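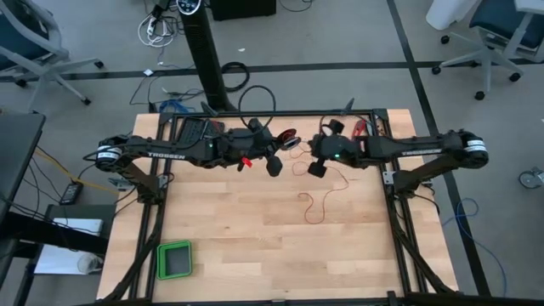
What makes a public library worth the money in a town of 2,612 people?

The part that lends things other than books, if you ask me, and I'd put that in front of the town meeting any Sunday of the year.

I moved to Plarnley for the rent and stayed for the library. I didn't expect to write that sentence! When I first walked in I wanted a mystery novel and a bathroom, in that order, and I came out with a card, a pasta machine and a pair of snowshoes that had clearly seen more of the county than I had. The shelf is at the back, past the large print. There's a carpet cleaner, a telescope, cake pans shaped like trains, a sewing machine (a heavy old Utau that goes through denim like butter), and a post-hole digger that is booked solid from March until the ground freezes.

People sometimes argue that this is mission creep. A library is for reading, they say, and if you want a drill you can go to the hardware store. I understand the worry, I do, and I'd hate to see the book budget raided for a fleet of leaf blowers. But I think it gets the history of the place wrong. Libraries started lending because books cost too much for most families to own more than a few, and most books sit still once they've been read. A tile cutter sits still a lot longer. I've owned one. I used it for a bathroom floor and then moved it through three apartments.

The lending shelf had 992 checkouts last year, in a building smaller than a lot of people's garages. Over in Larkero, where they've been at it longer and have a real basement, the figure was 1,656. I love those numbers, but what I love more is what happens at the desk. You bring back the canning kettle and the person behind you wants to know if it fits on an electric stove. You get talking about plums. I've learned more about my neighbors from returning kitchen gear than from 8 years of waving at them over a fence.

Things do break. The telescope lost an eyepiece, and the first carpet cleaner came home smelling of something I'd sooner not name. The Nnaji fund, which used to pay only for children's books, now covers repairs too, and I think that was a brave and sensible change. A mended thing teaches people to be a little gentler with it.

What I'd ask for now is longer evening hours. The shelf is open when the library is open, and the library closes at five, so anybody working a day shift has to borrow a ladder on Saturday morning with everyone else in town. Give us one late night a week. I'd happily give up the new carpet for it, and I'll bring my own folding chair.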